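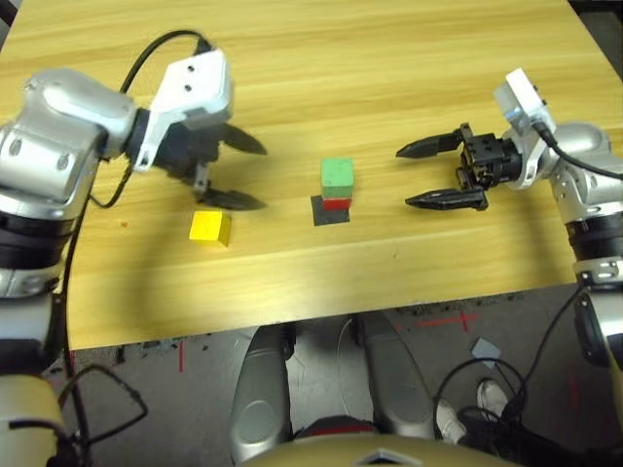
Paint order from Kazemi still not shipped, so the touch-up is postponed again and I spent the morning on the condition list. I went through the blocks by color and wrote down wear by face and by edge, the same method as in September. The comparison is less useful than I had hoped. In September I graded edges by eye and didn't note which way up a block was when I graded it, and a cube looks the same from every side until it has damage worth recording. With the green cube up on the red one over the gray square, and the yellow one by itself on the bare wood, the difference in width between green and red looked large enough that I got the calipers out later. Result: 2 mm between the widest pair in the set. Some of that will be paint.

The pale grain of the tabletop is a good background for this kind of work. Yellow is the exception. A yellow chip on pale wood is easy to miss, and for anything yellow I moved over to the gray cardboard I keep for the purpose.

Firouzeh Ansari wants the whole set sanded and repainted at once so the colors match. I would do the edges only. A full repaint adds a layer to every face and the sizes drift further. We left it open. She has the sanding blocks in her office anyway, and I have the primer.

Floor still not done. There are bits all over the carpet and the vacuum bag is full. The red tape stays where it is for now. I put replacement bags on the Pinau order, item 2583, together with more of the fine paper. Afshin Talebi says the bags fit the old vacuum too. I haven't tested that.

Lunch late. Soup, bread.

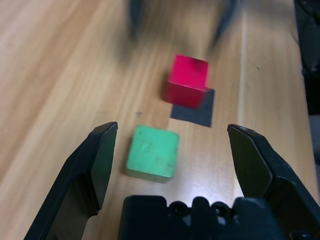
Last changed: 2023-04-26, wear notes added

Green: top face has a few small dark smudges and some worn spots. Along the lower edge at the front the paint has rubbed through and a thin line of bare wood is visible. Corners slightly rounded, which I think is how they were made and have not recorded as damage. Grade 2 on my scale, meaning touch up when convenient.

Red: a dark streak or mark across one corner of the top. Unclear to me whether it is transfer or a scratch with dirt in it. If it is transfer it should come off with a damp cloth. Try the cloth before anything with solvent in it. Otherwise the color is even and I would leave it alone.

Yellow: not graded yet.

The square the red one was sitting on, a little off center, has kept its edges crisp. I had expected the corners to lift by now. Nothing to do there.

Tried the Jinow filler on a scrap offcut after lunch. Sands well after 18 hours according to the tin, so I'll look at it tomorrow and not before. The last time I went at it early it dragged and left a groove. Doaa Belkadi suggested plain wood glue mixed with sanding dust for the small dents. Cheaper, but it takes paint badly in my experience, and the patch shows as a shiny spot under the window.

Temperature in the room was 19 at nine and 22 by midafternoon. Window open from two.

Spent 37 minutes looking for the thin brush. It was in the drawer with the tape. I have moved all the brushes to the upper drawer and labeled it.

To do:
Call Kazemi about the green, ask for the batch number
Cloth test on the red streak
Grade yellow, on the cardboard
Carpet, once the bags are in
Return the calipers to Urs Riedl

Shirin Sharifi is away until next week, so the question of matte or satin waits for her.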